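发件人：早餐角清单小组
收件人：Vurel 厨房与餐桌邮件列表
日期：2020年2月
主题：Re: 早餐桌怎么摆才不乱？（附我自己的摆法）

各位好，

上周那封求助信我来来回回看了好几遍，一直想回，又总被别的事岔开，今晚总算把茶泡好坐下来了。先把原信引在前面，免得后加入的朋友摸不着头脑：

> 大家好，我是去年六月才搬进 Castow 的新住户，厨房小得很，餐桌既要吃饭又要放电器。
> 每天早上麦片、面包、碗、盘子全堆在一起，吃完也不知道该先收哪样，常常到中午桌上还是早饭的样子。
> 想请教一下，烤面包机到底该不该长期放在桌上？餐垫有没有必要？家里人说铺了反而多一样东西要洗。
> 另外麦片盒子老是倒，倒一次就得扫半天。
> 先谢谢各位了！

读到“到中午桌上还是早饭的样子”，我忍不住笑了，这说的简直就是我家前几年的光景。那时候我们住在 Faulkner 那边的老房子，桌子靠窗，什么都往上堆，信件、钥匙、没吃完的半个橙子，早饭得先挪出一块地方才能开始。后来搬家扔掉了好些东西，才慢慢摸出一点门道。我不是什么专家，只是在这个列表上潜水潜了7年，看大家的帖子学了不少，也该还一点回来。

先说烤面包机。我赞成放在桌上，条件是给它一个固定的位置，而且固定在一边。我习惯放左边，右手取碗、倒麦片都不会碰到它。用的时候旁边不要堆纸巾和包装袋，用完等它凉透了，把底下的碎屑清一清，再拿干布擦一下旋钮。每天都收进柜子当然更清爽，可我试过，不到一个星期就懒得搬了（我猜不少人跟我一样），与其天天为这个内疚，不如就让它待在那儿。

餐垫呢，我要替它说句好话。编织的圆垫子最大的用处是“圈地”：盘子和碗都放在垫子上，别的东西一律不许进来。小孩子也看得懂，比说十遍都灵。至于清洗，我家那种深色的平时抖一抖、用拧干的布抹一抹就行，真正下水的次数很少。要是买新的，尽量挑大一点，我第一次贪便宜买小了，碗一放上去盘子就得站到外面，等于没铺。
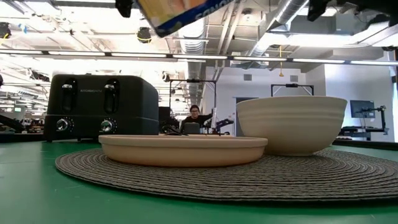 我的早餐桌顺序

一、先铺餐垫，再放浅盘。浅盘放吐司或者水果都好，边缘稍微有一点高度的最实用，面包屑不会到处跑。颜色我偏爱沙色、米色这一类，跟深色的垫子放在一起很耐看，早上没睡醒的时候看着也舒服。

二、深碗挨着盘子放。奶白色的深碗我用得最多，碗壁高，倒牛奶时不容易溅出来。盘和碗不必隔得很远，桌子小的话靠近些反倒省地方，只要端碗的时候不会带到盘子就好。

三、麦片盒子最后上桌，最先下桌。这一条是治“老是倒”的。纸盒又高又轻，开了口以后重心更不稳，留在桌上迟早要翻。倒完就把内袋卷紧，盒盖插好，送回柜子里去。我以前用过密封罐，在 Zondero 买的，一套17件，听着划算，结果真正装麦片的只有两个，剩下的到现在还在占柜子。所以新手不急着买罐子，先把盒子收勤快一点再说。

四、吃完先收碗，再收盘，餐垫留到最后抖。这个次序纯粹是我个人的习惯，碗里有牛奶，放久了难洗，先泡上水，剩下的慢慢来也不要紧。

还有一件小事，桌面的颜色其实也值得想一想。我从前用白桌子，什么印子都看得见，越擦越烦躁；后来换成绿色的，心情好多了，白碗摆上去也显得精神。当然，为了早饭专门换桌子就太夸张了，铺块桌布也能有这个意思。

唠唠叨叨写了这么长，耽误大家时间了。原信的朋友要是方便，能不能告诉我们桌子的长宽，还有插座在哪一侧？知道了这两样，列表里比我有经验的人一定能给出更细的建议。圆餐垫用什么材料最耐洗，我也很想听听各位的意见，我那块边上已经有点起毛了，正打算物色下一块。

祝大家早饭都吃得从从容容！

早餐角清单小组 敬上

——
退订或修改收信方式，请发空白邮件至列表管理地址，主题写“设置”。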